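Noise Levels in Shared Study Spaces at the Lenville Campus

Student project report, Applied Research Methods
Aug 29, 2019

Background

The Lenville campus has two main study areas used by students from every program. One is the upper floor of the Najjar Library, which is signed as a quiet zone. The other is the Drornetti Commons, an open area on the ground floor next to the café, where talking is allowed. Students in our program often complain that the quiet zone is too loud to work in. We wanted to find out whether the measured sound levels support this, and whether students choose where to sit because of noise or for other reasons.

Method

Sound was measured with a handheld meter borrowed from the physics lab. The meter was set to A-weighting with a slow response and checked against a calibrator each morning. Readings were taken at 10 fixed points, split evenly between the two areas, over the last part of March. Each point was a seat at a table, with the meter held at the head height of a seated person. We did not take readings during fire drills or when cleaning equipment was running.

We also handed out a one-page survey to people leaving either area. It asked where they had been sitting, why they picked that spot, what kind of work they were doing and whether anything had bothered them. We got 312 completed surveys. Forms with no answer for location were left out before this total was reached.

Results

The library floor was quieter than the commons at every time of day we measured. The gap was smallest in the early afternoon, when the commons emptied after lunch and the library filled up. The loudest point in the library was the table beside the stairwell, where voices carry up from the loans desk. The quietest was the back corner near the bound journals.

The commons had a steadier level than we expected. The coffee grinder caused short peaks, but between these the sound was mostly an even mix of conversation and ventilation. Library readings were lower but jumped more. A dropped book or a chair pulled across the bare floor stood out clearly on the meter.

In the survey, the most common reason for choosing a seat in either area was access to a power outlet. Noise came second for library users. For commons users it was well down the list, behind being near friends and being near food. Library users were also more likely to say that a sound had bothered them, even though their area was quieter. The sounds they named most were whispering, phone vibration and the stairwell door.

Discussion

The complaints seem to be about sudden sounds more than the overall level. This fits with the way people described the commons, where several wrote that they stopped noticing the noise after a while. A louder room may be easier to work in if the sound does not change much — at least for some kinds of work. Students doing reading or exam revision still preferred the library.

There are limits to what we can say. Our readings were all taken before exams, and the busiest weeks are likely different. The survey was voluntary, and people in a hurry walked past us. We also had only one meter, so the two areas were never measured at the same moment.

Recommendations

Felt pads on the library chairs would be cheap and easy to try. The stairwell door needs a new closer. More outlets in the back corner would let students use the quietest seats, many of which were empty even on busy days.

Recent projects
Bike Parking Demand at the Bruvum Building
Food Waste in the Drornetti Commons Café
Bus Wait Times on the Lenville Route
Daylight and Seating in the Najjar Library

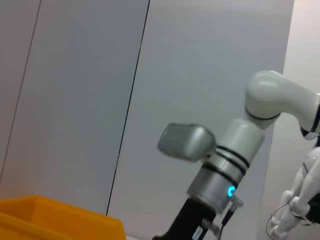

White robot arm with a blue indicator light at the wrist.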